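Beker wooden cubes, reviewed

Mawuli Dankwa

I bought the Beker cubes in December because the blocks we had before were too light and slid about on a smooth table. They are sold by Onsri in a cotton bag and come in several colours, red, yellow and green among them. There are 24 in the full set.

The paint is thin and even – you can still feel a bit of grain through it on most sides. After some months of daily use the corners have softened and the colour is a little patchy in places. None of it has come off on hands or on the table. 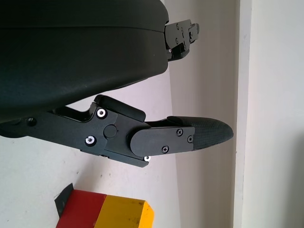 Up close, by a pale wall.

For stacking they are good. The faces are flat enough for a tower to stand without fuss, and a strip of black tape on the table gives you a fixed spot to build on. We start with red, then yellow, then green.

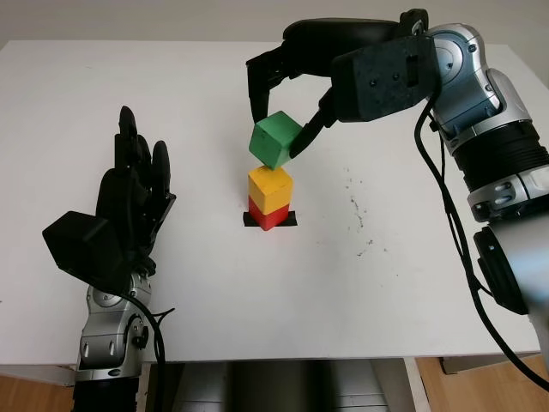

Can they be washed?
Wipe them with a damp cloth and dry them straight away, as soaking lifts the paint.

The bag is the weak part. The cord frayed early on and I now keep the cubes in an old tin. Milagros Echeverría has the Zedmont set, which comes in a proper box with a lid, but those cubes are smaller and cost more. 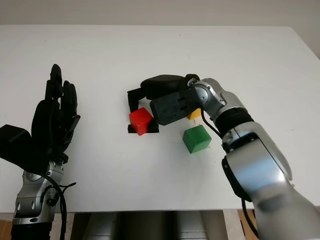
I would also have liked a darker green. In the evening under a warm lamp the green and the yellow look closer than they should, and younger children mix them up. In daylight it is no trouble. I would buy the cubes again, though I'd look for them without the bag.

Last updated: December

Related reviews
Zedmont boxed cubes
Jultimton play table
Onsri threading beads

Contact | Copyright Mawuli Dankwa | Back to top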